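Hand group, project Drosby - minutes, May 19, 2019

Present: Natalie Kershaw, Naima Kamel, two of the summer students, and me (taking notes, so blame me for the spelling). Arruda people dialed in late and dropped off twice.

**1. Last time's to-do list**

I still owe everybody the cleaned-up calibration script. It's on my laptop, it runs, it's ugly, and I'll push it this week. Naima did finish her rewrite of the labeling guide and we all like it a lot better than mine - it's shorter, for one thing!

**2. Wrist view vs. overhead view**

This ate most of the meeting. Natalie went through the numbers from the Ratau comparison. We now have 419 grasps with both views recorded, and she trained the same slip predictor on each one separately. The wrist view catches slips earlier, by 11 video frames at the median, and she's pretty comfortable with that result. The overhead view still wins on where the object ends up after the hand opens, so we're not throwing it out.

I asked if the wrist model is just learning what the fingers look like when they curl and ignoring the object completely. Naima had the same worry (she said it louder). We put one still up on the screen and argued over it for a good while.
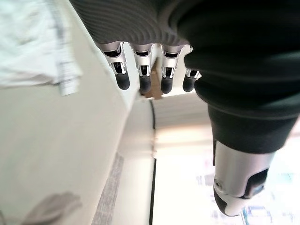 *Wrist view, fingers slightly curled, thumb nearest the lens.*

My point was how much of the view is hand. Palm ribs, four fingers, thumb, that dark covering down the side, and the piece of cardboard is partly hidden behind the fingertips. Natalie's answer was that the fingers are the signal and we shouldn't be shy about using them. Fair enough, but then we need to show it. Naima also pointed at the bright window area behind the thumb and the highlights on the metal, and wondered if the model is picking up on daylight.

What we agreed on:

- Natalie reruns with the object area masked out. If the score barely moves, I was right and I get to be annoying for a week.
- Naima reruns with the background blurred and the brightness shuffled.
- Same train/test split for both, please. No fresh splits!

**3. How much more data**

Arruda would like 2,000 grasps before anyone writes a word of the paper. I think that's too many for the question we're asking, and Natalie would sooner see 50 really awkward objects than another pile of easy ones. We left it open until the masking results are in - no point planning around a number we may not need.

**4. Rukari workshop**

Short version is due in July. Natalie drafts the method section, I do related work (sigh), Naima does figures. She wants one wrist still and one overhead still side by side on the first page, and she'll pick the pair herself.

**5. Other stuff**

The shared drive is filling up again. Please delete your old checkpoints, and ask me before touching anything in the Ratau folder. One of the students asked if left-hand recordings can go in with the rest, mirrored. Natalie says keep them separate for now and put "left" in the name.

Next meeting is same time, same room. Masking results go first on the list.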